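A Table Top You Can Throw Away: Project Report for Materials in Everyday Use

Our shared table at the Ranano workshop is light wood, and it's a nice table, and everybody who walks past it puts something on it that leaves a mark. Glue, pencil, coffee, the black stuff that comes off rubber feet. By March the department had told us it wasn't going to be sanded again. So for my spring project I asked a pretty small question: can a sheet of white foam board, clipped over the top, take the beating instead? And how long before it looks so bad that people stop being careful around it?

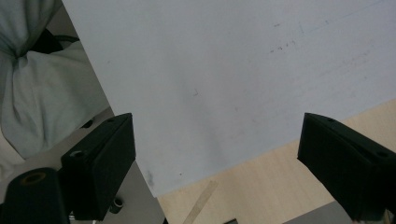
Noreen Takács

I should say up front that I went into it expecting the foam board to lose. I had used it for posters and it always dented if you looked at it wrong. My first idea was a vinyl cloth from Erneo, the discount place by the bus station, but the cloth slid around and had fold lines in it that made my pencil jump. I gave up on the cloth after one Wednesday afternoon and bought the board.

Putting it on

The board covers nearly the whole table, which was mostly luck. I held it down with small black clips at the edges. Tape was the other choice, and I tried it first, but it lifted at the corners and picked up lint, and when I pulled it off it took a strip of the paper face with it (sorry, first board!). Clips are better in every way except that you catch your sleeve on them.

The rule for everyone using the table was simple - do what you normally do. No coasters, no scrap paper underneath, no tiptoeing. I kept the test going for 46 days and looked at the surface whenever I was in the room.

What happened to it

Less than I thought. The big dents I was worried about mostly came from elbows, and you only feel them if you run your palm across. What you do see is gray. There are faint streaks, a few scuffs, and the occasional soft smudge with a bit of blue in it. My guess is that those come from things being slid across instead of lifted, but I didn't set up the test in a way that could prove it, and my instructor pointed that out at the midterm check-in. Fair enough.

Then there are the little dark marks. One spot has a short cluster of them that looks a lot like pencil. I never found out who did it or whether it was on purpose. I left them alone so I'd have something to compare everything else to.

Cleaning

I kept the cleaning supplies as ordinary as I could, so it's dish soap, the kind in a blue bottle with a white flip cap. It lives on the board where you can reach it. I also keep an open cardboard box at the end of the table, the sort with a partition inside that divides it into compartments, and for a while it was the best-organized thing in the building.

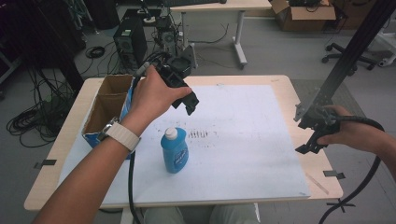
My method was a drop of soap on a damp cloth, wipe, then a dry cloth right after. I did it roughly 300 times if you add up all the small wipes, and by the end I had opinions. A light hand works better than a hard one. If you scrub, the paper face gets fuzzy, and fuzzy paper grabs the next bit of dirt and hangs on to it. Fresh smudges mostly went away for me. Older ones faded and then stopped fading, and I decided to live with them.

I also tried an eraser. It did fine on pencil and made a shiny patch everywhere else, so I only used it at one corner.

Things I'd change

I would seal the cut edges. Water gets into the foam line and the paper starts to curl there. I'd also pick a board that isn't bright white - a pale gray would hide most of what I spent the spring staring at, though then I guess I wouldn't have had a project. And I'd write the date next to each new mark as it showed up. My notes say things like "new one, left side, small," and by the end of April I had no idea which one that was.

I'd also like to try the same thing in the Vörös studio, where they use a lot more paint. Soap probably won't be enough over there.

The limit for this report was 2,000 words and I'm well under it, so if you're in the class and want the full notes, they're in the binder on the shelf by the door. The board is staying on the table for now. When it goes, flip it over first, since the back is still clean.

More student reports
Which Shelf Liner Peels the Cleanest?
Keeping a Shared Sink Usable: Notes from Adar Hall
Cardboard Dividers, Part 2
Pencil, Pen, Marker: What Comes Off Painted Wood
Why Our Stools Wobble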